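February 21, 2020

Finished the second draft of the Rolance script a little after lunch. It came in 5 pages shorter than the first and I don't miss any of them. The lighthouse scene is gone. The sister now finds the tape in act one, so the audience is ahead of her brother the whole way, and the ending plays meaner.

Geltia called about the shoot. They want to push it to September and cut the budget for night exteriors. I said fine to the first and asked for a day to think about the second. Half the movie is night exteriors.
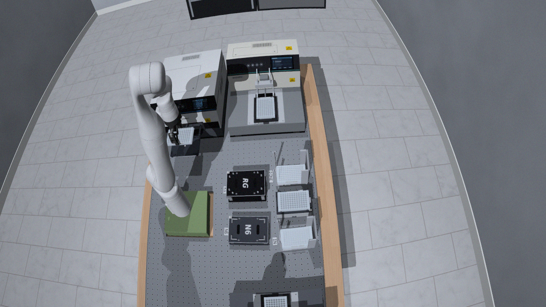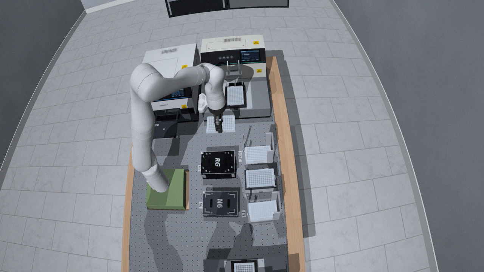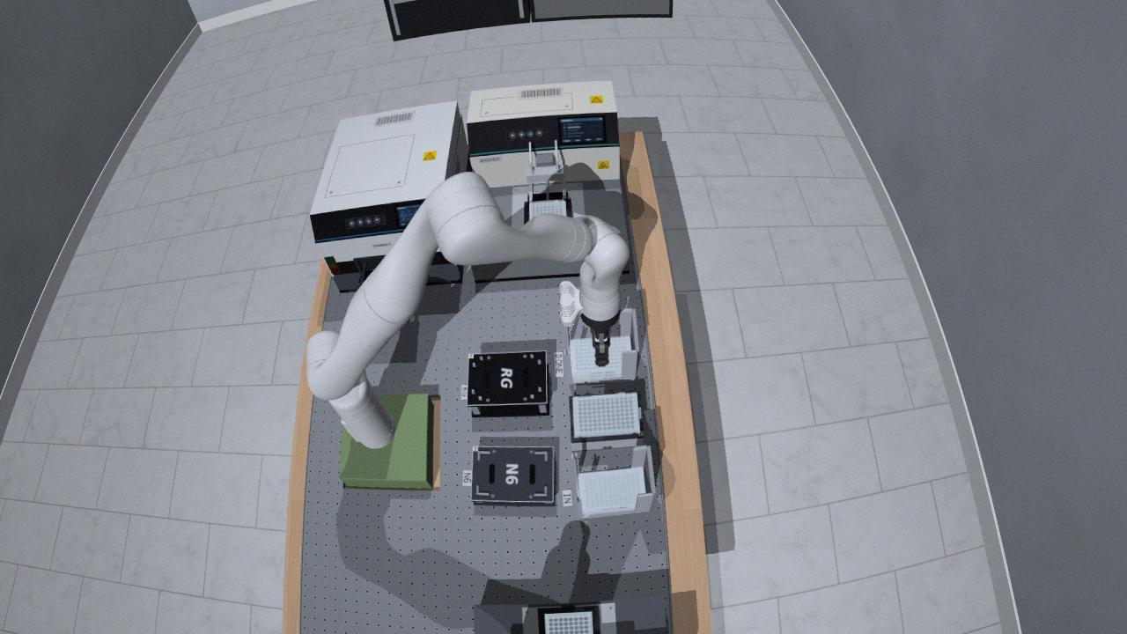
Robot arm at the lab bench, three renders.

Watched the old Sanatari picture again in the evening, the first one, not the sequel. It holds up until the basement. The monster is on screen far too long down there and you start looking at the seams. I wrote "hide it" on a card and pinned it over the desk.

Went through the mail for the Rebane festival before bed. They had 643 submissions for the shorts program and are taking 50. Mine is still listed as under review. I checked it twice, then shut the laptop.

Slept badly, nearly 2 hours awake in the middle. Used the time to fix the motel scene — she should already be packed when he knocks. Have to type that up in the morning, and call Geltia back about the nights. I think I can give them the parking lot if they leave me the woods.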